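Call for Tasters and Home Cooks: The Drarkville Community Cookbook

We're putting together a cookbook of the food people in Drarkville really make on a weeknight, and we need people to cook it, eat it and tell us what they think. If you like food and you're willing to follow a stranger's recipe exactly as written, even when you think you know better, please read on!
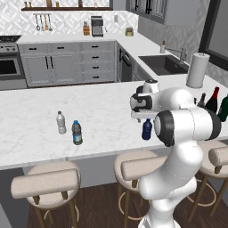

Silirer Neighborhood Kitchen Club – Cookbook Group

When we asked for family recipes last spring, we hoped for enough to fill a pamphlet. We got 492. They came in on index cards, on the backs of envelopes, in two spiral notebooks held together with a hair tie, and in one very long voicemail that took an afternoon to type up. There are nine versions of potato salad and at least three of them claim to be the original. We've been reading through them all summer and it has been a joy.

Now comes the testing. We've picked 90 recipes for the first book and each one has to be cooked by people who have never made it before. A lot of these recipes say things like "bake until done" or "add the usual amount of broth," and that's no help if you didn't grow up in that house. Testers find the gaps so we can go back and fill them.

What testers do

You'll get a packet of 4 recipes to make in your own kitchen over six weeks. Cook each one once as written. Keep notes as you go: how long it took, what size pan you used, where you had to guess, whether the dough was stickier than you expected. Then serve it to whoever is around and write down what they said (kids' opinions are welcome, and usually blunt). We have a one-page form for all this, or you can scribble in the margins and send it back that way.

Packets are sorted by type, and you can ask for the one you want:

Soups and stews
Breads and biscuits
Weeknight suppers
Pickles and relishes
Cakes and pies
Cold drinks and punches

The drinks packet is new. It was going to be half a page at the back and now it's a whole chapter, with a ginger cooler from the Makhubela Street block party that we can't stop making.

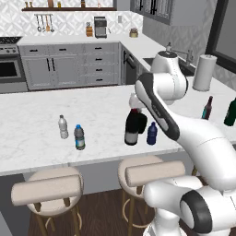
Bottles on the marble island.

Who we're looking for

Anyone 18 or over who lives in or near Drarkville and has a working stove and oven. You don't need to be a good cook. We'd love to hear from people who are just starting out – they catch the things experienced cooks skip right over. We're short on people who bake with gas, people who cook for one, and anyone with a tiny kitchen and hardly any counter.

If you have food allergies or don't eat certain things, tell us when you sign up and we'll build your packet to fit. Several of the recipes are already meatless, and the bean chapter is terrific.

What you get

We pay back your groceries up to the limit printed on each recipe card, so please keep your receipts. Every tester gets a free copy of the finished book and their name in the back of it, if they want it there. The first printing will be 700 copies, paid for by a grant from the Grerero Fund, and money from sales goes to the free cooking classes for teens.

There's also a tasting supper at the end of testing. Bring the dish you liked best, or the one that gave you the most trouble.

Getting started

Come to the kickoff on a Saturday in September, 10 a.m. to noon, at the club's meeting room on Makhubela Street. We'll hand out packets, go over the form and feed you biscuits from two competing recipes. If you can't make it, we can mail your packet or leave it at the library's front desk.

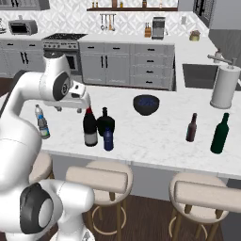

Can I change a recipe if I don't have one of the ingredients?
Please hold off until you can get it, or ask us to swap that recipe for another one. Once you've made it as written and filled in the form, change whatever you like, and tell us about it in the notes.

To sign up, pick up a card at the library or call the club and leave your name, your phone number, your first and second choice of packet, and whether your stove is gas or electric. Packets are given out in the order we hear from people, and cakes and pies always go fast.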